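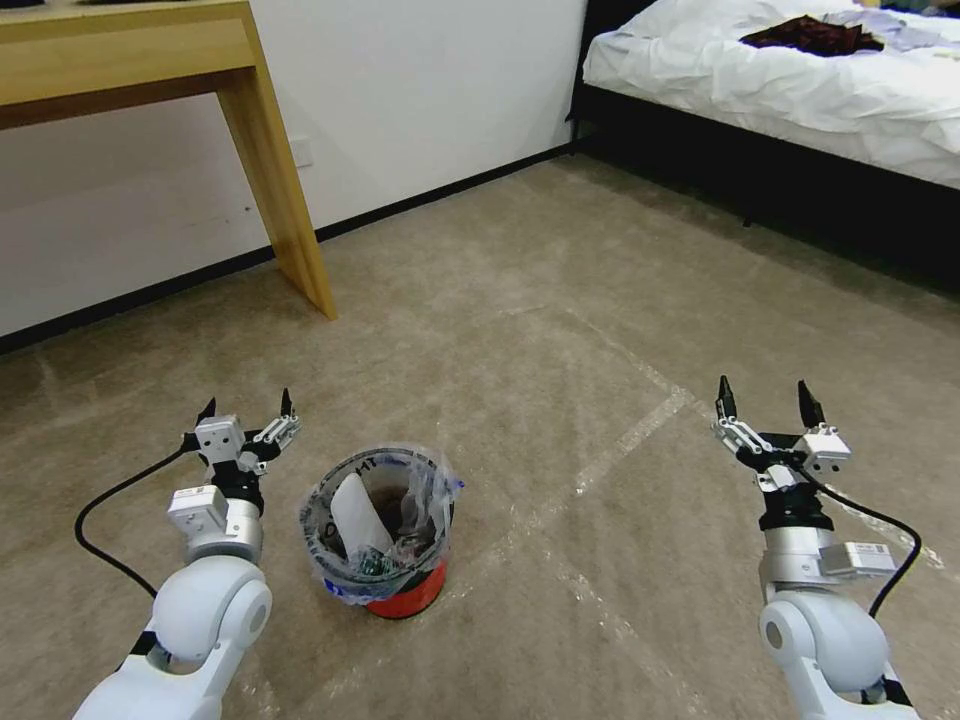

Both grippers open, one on each side of the bin.

Now that your two arms are in place, we can get Wultis to move them as a pair. Open the Flerum panel, pick "linked" mode and set the command period to 2 ms - please do both arms, as it's so easy to forget the second one!
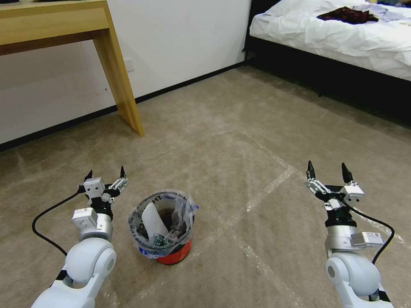 Next comes the grip check. Set the hold time to 500 ms, so that both sides have to report contact for that long before the planner will allow a lift.

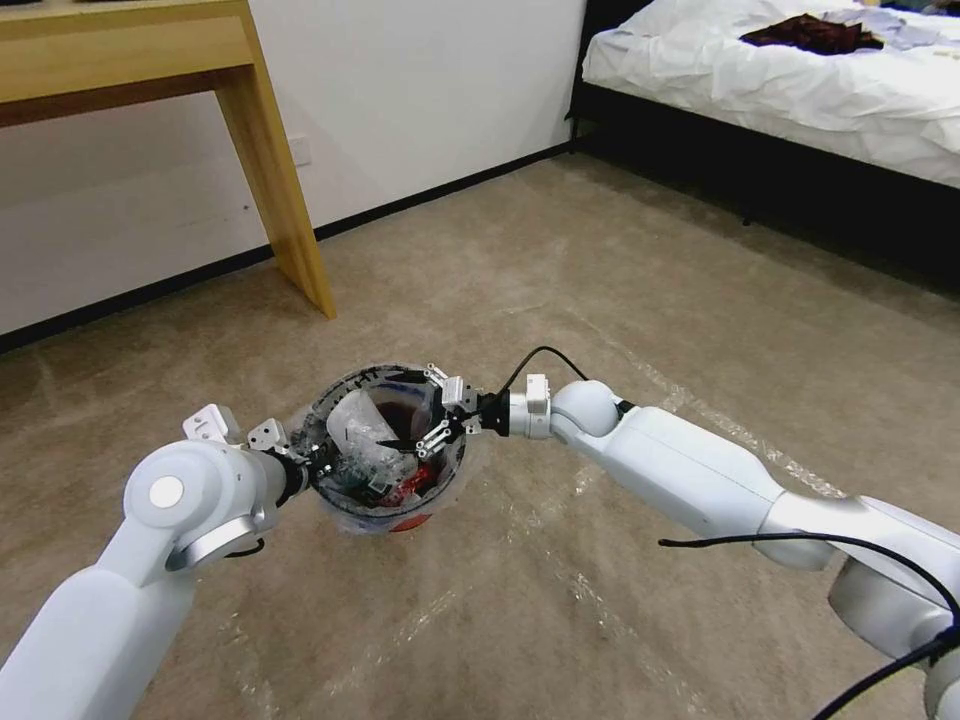 Keep the lift speed low for your first few runs, and save the log each time you change a setting.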